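Ziltano – Demonstrationsdatensatz zum Zweiarm-Kit Runell

Stand: 18. Juni 2022
Version des Datensatzes: erste öffentliche Fassung
Herausgeber: Plirkley
Ansprechpartnerin für den Datensatz: Brenda Mellor
Ansprechpartner für die Hardware: Hưng Lý

Gegenstand

Ziltano enthält teleoperierte Demonstrationen, in denen zwei Roboterarme Kleidungsstücke auf Bügeln an einer Kleiderstange handhaben. Der Datensatz liegt jedem Runell-Kit bei und kann auch ohne Kit bezogen werden. Er dient als Referenz für die Inbetriebnahme, als Ausgangsmaterial für das Imitationslernen und als Vergleichsbasis für eigene Aufnahmen.

Der Datensatz umfasst 700 freigegebene Episoden. Aufgezeichnet wurden mehr als 900; die Differenz entfällt auf Abbrüche, Zeitversatz zwischen den Kameras und Episoden, die bei der Durchsicht nicht eindeutig bewertet werden konnten. Verworfene Episoden werden nicht ausgeliefert. Die Liste der Ablehnungsgründe liegt als Textdatei im Verzeichnis meta.

Lieferumfang des Kits

Zum Kit gehören zwei Arme mit Parallelgreifern, die Handgelenkkameras samt Halterungen, eine feste Kamera für die Gesamtansicht, die Bedieneinheiten für die Teleoperation und eine Lizenz der Aufnahmesoftware Dawber. Der Steuerrechner gehört nicht zum Lieferumfang. Für die Aufnahme sind mindestens 8 GB freier Arbeitsspeicher erforderlich, für die Wiedergabe reicht weniger.

Stange, Bügel und Korb sind handelsübliche Ware und nicht Teil des Kits. Ersatzfinger für die Greifer können einzeln nachbestellt werden. Die Finger verschleißen an der Innenseite schneller als am Rücken, sie sollten deshalb paarweise getauscht werden. Ein einseitiger Tausch verändert die Mittellage des Greifers und damit die Lage des Bügels im Handgelenkbild.

Aufgabenfamilien

Abnehmen: Ein Bügel wird gegriffen und mit dem Kleidungsstück von der Stange gehoben.

Ablegen: Ein Kleidungsstück wird im Korb abgelegt. Der Bügel gehört je nach Variante dazu oder bleibt außerhalb. Die Variante steht im Feld task_variant.

Aufhängen: Ein Bügel wird auf die Stange gehängt. Der Haken muss über der Stange liegen und der Bügel nach dem Öffnen des Greifers hängen bleiben.

Verschieben: Ein Bügel wird entlang der Stange bewegt, um einen Nachbarn zugänglich zu machen. Diese Familie ist die kleinste und wurde erst spät ergänzt.

Die Episoden einer Familie beginnen nicht immer aus derselben Grundstellung. Wer eine einheitliche Startpose benötigt, filtert über das Feld start_pose. Die maximale Episodenlänge beträgt 40 Sekunden. Längere Aufnahmen wurden nicht gekürzt, sie gelten als abgebrochen.

Aufnahmeumgebung

Gearbeitet wurde in einer nach vorn offenen Zelle mit hellem Boden und matten Wänden. Beleuchtung und Belichtung blieben während einer Aufnahmereihe konstant. Zwischen den Reihen sind kleine Abweichungen in der Farbwiedergabe vorhanden, vor allem bei Rosa und Beige. Eine nachträgliche Farbangleichung wurde nicht vorgenommen.

Die Stange wurde zwischen den Reihen neu ausgerichtet. Ihre Position ist in der Szenendatei hinterlegt, die Position der einzelnen Bügel jedoch nicht. Modelle, die auf absolute Koordinaten der Bügel angewiesen sind, benötigen eine eigene Annotation.

Die feste Kamera erfasst beide Arme, die Stange und den Korb. Die Handgelenkkameras liefern die Nahansicht des Griffs. Beim Greifen verdeckt der Bügel einen erheblichen Teil des Nahbilds. Dieser Zustand kommt in allen Aufgabenfamilien vor und sollte beim Zuschneiden der Bilder berücksichtigt werden: Ein enger Zuschnitt um die Bildmitte entfernt genau die Randbereiche, in denen Stange, Nachbarbügel und Korb noch erkennbar sind.

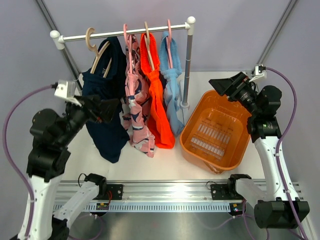

Gesamtansicht der festen Kamera mit vier behängten Bügeln; es folgt eine Nahansicht vom Greifer mit einem beigefarbenen Bügel zwischen den Fingern. 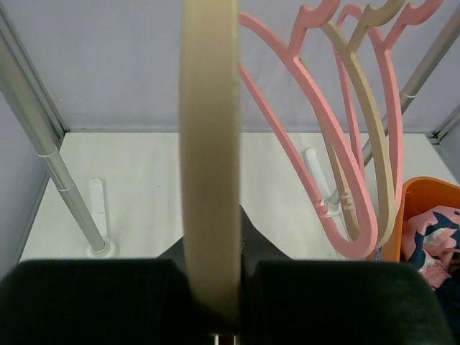
Kann der Datensatz ohne ein Runell-Kit genutzt werden?

Für Training und Auswertung am Rechner wird kein Kit benötigt. Die Gelenkwinkel sind allerdings auf die Kinematik der Runell-Arme bezogen. Wer die Bewegungen auf anderer Hardware abspielen will, muss sie umrechnen und vorher ohne Last prüfen. Ein Umrechnungswerkzeug liefert Plirkley nicht.

Verzeichnisstruktur

episodes: eine Unterstruktur je Episode mit Bilddaten und Zeitreihen
calib: Kalibrierdaten der Kameras und Nullstellungen der Gelenke
meta: Aufgabenfamilie, Variante, Bewertung, Ablehnungsgründe
scenes: Szenendateien mit der Lage der Stange
tools: Leseskripte und Prüfskript

Die Verzeichnisnamen sollten nicht geändert werden. Das Prüfskript sucht Kalibrierdaten relativ zum Episodenverzeichnis und bricht andernfalls ohne brauchbare Meldung ab. Der Fehler ist bekannt und soll im Juli behoben werden.

Felder je Zeitschritt

timestamp: Zeit seit Beginn der Episode
joint_position: gemessene Gelenkwinkel beider Arme
joint_command: kommandierte Gelenkwinkel beider Arme
gripper_opening: Öffnungsweite, normiert auf den mechanischen Anschlag
frame_index: Verweis auf das zugehörige Bild je Kamera
valid: Kennzeichen für vollständige Messwerte

Die Werte in joint_command laufen den gemessenen Werten voraus. Der Versatz ist nicht konstant und hängt von der Belastung des Arms ab. Für das Training wird empfohlen, joint_position als Zustand und joint_command als Aktion zu verwenden. Eine Mischung beider Felder im Zustand führte in internen Versuchen zu ruckartigen Korrekturen kurz vor dem Schließen des Greifers.

Eine Kraftmessung an den Fingern gibt es nicht. Der Motorstrom wurde aufgezeichnet, ist in dieser Fassung aber nicht enthalten, da die Skalierung zwischen den Armen noch nicht abgeglichen ist.

Bewertung der Episoden

Jede Episode wurde von zwei Personen unabhängig durchgesehen. Kelly Gosling und Darren Furnival haben die Bewertungskriterien festgelegt und die Streitfälle entschieden. Eine Episode gilt als erfolgreich, wenn der Zielzustand am Ende erreicht ist und kein weiteres Kleidungsstück auf den Boden gefallen ist. Ein Nachgreifen ist zulässig. Episoden mit Nachgreifen tragen das Kennzeichen regrasp.

Schwierig war die Abgrenzung beim Ablegen. Hing ein Ärmel oder Saum über den Korbrand, wurde anfangs uneinheitlich bewertet. Festgelegt wurde schließlich: Liegt der überwiegende Teil des Stoffs im Korb, ist die Episode erfolgreich. Ältere Bewertungen wurden nach dieser Regel überarbeitet.

Bekannte Einschränkungen

Die Auswahl an Bügeln ist klein. Verwendet wurden Kunststoffbügel mit ähnlicher Form. Bügel aus Holz oder Draht kommen nicht vor, ebenso wenig Hosenbügel mit Klammern. Die Übertragung auf solche Formen wurde nicht geprüft.

Lange Kleidungsstücke, die den Boden berühren, verändern das Verhalten beim Abheben deutlich. Der Saum schleift, der Bügel kippt, und der Greifer verliert bei schräger Anstellung leichter den Halt. Solche Episoden sind vorhanden, aber nicht gesondert gekennzeichnet.

Dicht hängende Bügel überdecken sich in der Nahansicht. Gleichfarbige Nachbarn sind dann schwer zu trennen. Eine Segmentierung wird nicht mitgeliefert.

Alle Demonstrationen stammen von geübten Bedienpersonen. Anfängerfehler und ihre Korrektur sind unterrepräsentiert. Ein Modell, das nur mit Ziltano trainiert wird, kennt wenige Wege zurück aus einem misslungenen Griff.

Nicht vorgesehene Verwendung

Der Datensatz ist kein Nachweis für die Betriebssicherheit des Kits. Er eignet sich nicht zur Auslegung von Schutzeinrichtungen und nicht zur Beurteilung der Zusammenarbeit mit Personen im Arbeitsraum. Während der Aufnahmen war das Betreten des Arbeitsraums untersagt.

Inbetriebnahme mit eigenem Kit

1. Arme montieren und Kabel so verlegen, dass sie dem Handgelenk über den gesamten Drehbereich folgen können.
2. Nullstellungen mit Dawber einlesen und mit den Werten im Kalibrierblatt vergleichen.
3. Kameras kalibrieren. Die mitgelieferten Kalibrierdaten gelten nur für den Aufbau bei Plirkley.
4. Eine Episode der Familie Abnehmen ohne Kleidungsstück und ohne Stange abspielen.
5. Erst danach Stange und Bügel einsetzen und mit reduzierter Geschwindigkeit wiederholen.

Das Abspielen ist offen gesteuert und reagiert nicht auf die Bilder. Steht die Stange anders als in der Szenendatei, greift der Arm daneben oder stößt an. Bei Kontakt mit der Stange sofort anhalten und die Nullstellungen erneut prüfen.

Lizenz und Rückmeldungen

Forschung und interne Produktentwicklung sind ohne gesonderte Vereinbarung erlaubt. Die Weitergabe der Rohdaten an Dritte bedarf der Zustimmung von Plirkley. Abgeleitete Modelle dürfen weitergegeben werden, sofern Name und Version des Datensatzes genannt sind.

Fehlerhafte Episoden bitte mit Episodenkennung und Zeitstempel melden. Meldungen zu Leseskripten bearbeitet Barry Sowerby, Fragen zu Kalibrierung und Ersatzteilen gehen an Hưng Lý.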